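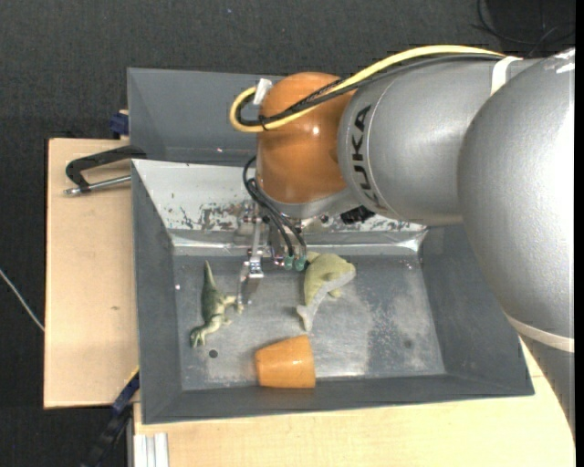
Par la rédaction de Grurkar
Rubrique Atelier et équipement

Prévoir le budget d'une cellule de tri : nos conseils

Le prix du bras d'occasion est celui que tout le monde regarde. Dans un petit atelier, ce sont pourtant les accessoires qui font déraper le devis. Quelques points à vérifier avant de signer.

Les bacs. Prenez du métal, à parois inclinées et fond plat : les objets reviennent vers le milieu et la pince les atteint mieux. Les rayures et les traces d'écaillage ne gênent pas le travail, un bac d'occasion suffit. Chez Tudcombe, le modèle moyen est à 239 euros. Comptez-en deux, côte à côte.

La fixation. Des serre-joints sur un plateau en bois font l'affaire pour les essais. On déplace le bac en cinq minutes et on ne perce rien. Gardez les profilés en aluminium pour le montage définitif. Il faut 6 serre-joints pour deux bacs, à 26 euros pièce chez Utia.

Les câbles et les tuyaux. Demandez si la gaine est comprise, la réponse est souvent non. À défaut, des sangles le long du bras et un tour de ruban adhésif tiennent le faisceau. Laissez du mou au poignet, puis faites tourner l'axe à la main, à petite vitesse, avant de serrer quoi que ce soit. Inscrivez 350 euros au budget pour les raccords, les tuyaux et les rechanges.

La pince. Solheim la loue au mois, ce qui permet de voir si les doigts conviennent à vos pièces. Demandez le prix des embouts seuls, ils s'usent avant le reste.

Les objets d'essai. N'achetez pas de pièces étalons. Un dinosaure en jouet, un gobelet orange couché, un animal en jouet un peu rond : des formes et des tailles différentes, et rien de cher à casser.

La place au sol. Mesurez la portée bras tendu, pas l'encombrement du socle. Ajoutez le passage pour une personne – et l'armoire de commande, qui manque sur presque tous les plans.

Dernière vérification : le transport et le levage figurent rarement sur la première page du devis. Faites-les chiffrer à part, par écrit.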